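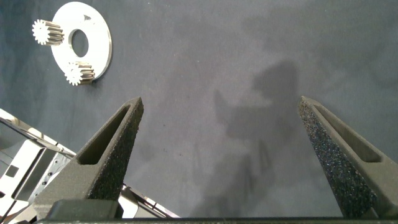 **Minutes, small parts bench group, 7/10/24**

Back room at Fostidcombe, kettle on, everybody squeezed in on the one side because the radiator side was too warm. I'm taking the notes again, so they come out the way I talk. If I've got your point wrong, tell me before the next meeting and I'll fix it.

**Last time's minutes**

Read, grumbled at, accepted. One correction: I wrote in the September minutes that we'd agreed to buy a second parts cabinet. We agreed to *look at* a second parts cabinet. Sorry! The cabinet stays on the list and there's still no money set aside for it.

**The gear kits**

This took up most of the evening, as I think we all knew it would. For anyone who missed September, we're putting together the little gear kits for the Khaemba open day, the ones where visitors fit metal spur gears onto a round white plate and see how the teeth meet. Jindis sent the gears over in one big bag with the sizes all mixed together, and the sorting is down to us.

I'd laid a plate and a few gears out on the dark mat so we could talk about the real thing for once. The mat got a lot of love. Small silver gears show up beautifully against it, and they don't go skating off the way they do on a bare tabletop. It's picking up smudges though, and I said I'd go over it with a damp cloth and then a lint roller (the sticky kind, from the drawer under the sink). We also agreed no more mugs on it. You know who you are.

Then came the long discussion about how the gears should be handed out. One side wants them lying loose on the plate when people sit down, any old way up, so the visitor has to pick each one up and turn it around. The other side wants them set down neatly with the hub on top, ready to go. I'm firmly with the first lot. Half the fun is handling the thing and feeling the teeth with your thumb! But I can see that a smaller child could get fed up before the good part starts. We settled on loose for the main table and neat for the children's table, and we'll see how both go.

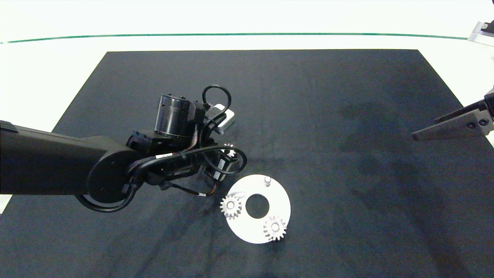 Sizes came up next. Some of the gears are so close that you only notice the difference when you put two of them side by side, and a few of us had been dropping them into the wrong tubs without realizing. I certainly had. The fix is a sample gear glued to the lid of each tub, so you can hold yours up against it before you let go. It was the best idea of the night and it took us an hour to get there. I've got the glue and will do the lids this week.

We counted what's been sorted so far: 102 gears tubbed and checked. The target for the open day is 900, so we've got a way to go. Nobody wanted to talk about that for very long, and we moved on to cookies.

**Plates**

We have 50 plates in the box and that's plenty. A couple of people asked for a quick wipe of each one before it's packed, mainly for fingerprints, which do show on white. Agreed. Dry cloth only, please. The spray we used last winter left streaks and I spent a whole evening buffing them out.

There was a suggestion to write a number on each plate in marker. I argued against it because I like them plain, and I lost. Numbers go on the underside, small ones.

**Packing**

Jikus can do us the flat boxes with the lift-out tray, but the sample they sent is a touch shallow and the lid bows when a gear sits on top of its plate. Gears will go in a paper envelope next to the plate. I'll ask whether the deeper tray costs more.

**Tidying the room**

The shelf by the door is full again. Please take home anything that's yours, especially the bag of curtain hooks and the two broken desk lamps. Whatever is left by next time goes to the rummage table, and I mean it this time.

**To do**

- Clean the mat: me
- Glue sample gears to the tub lids: me
- Ask Jikus for the deeper tray price: me again
- Wipe and number the plates: everybody, first half hour of next meeting
- 2 more sorting tubs with tight lids: whoever is passing the hardware store
- Clear the shelf: all of you!

**Any other business**

The window latch is still stiff, so lift it and then push. Somebody asked if we could start a bit earlier in the winter and most hands went up, so I'll check that the room's free and send a note around. We finished late, put the gears back in their tubs and locked up.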